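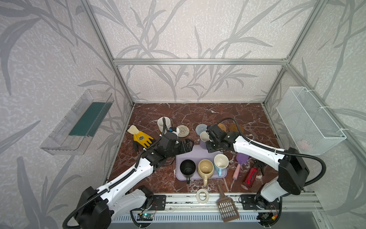

Step 1: Price the boring parts first

Everyone budgets for the arms. Then comes the aluminum extrusion, the mounting plates, the cable ties and a drawer of screws in the one size you don't have. Put these on the sheet before the arms go on it. Our frame hardware came to $458, and I had written down "misc."

Step 2: Buy the props secondhand

Two arms need plenty to practice on: mugs, coasters, a work glove, a spray trigger. A thrift store run with $11 in your pocket goes a long way. Get mugs with different handles, and don't get attached to any of them.

Step 3: Hold back money for spares

Cables flex all day and eventually resent it. I keep $229 aside per station for cables and gripper fingers. Mirjam Timmermans called this pessimism until she ran the December orders herself.

Step 4: Put shipping on its own line

Draler quoted us four weeks on the second arm - plan your start date from the later delivery. Wallpaper for the walls is optional, but it goes under "enclosure" if anyone asks.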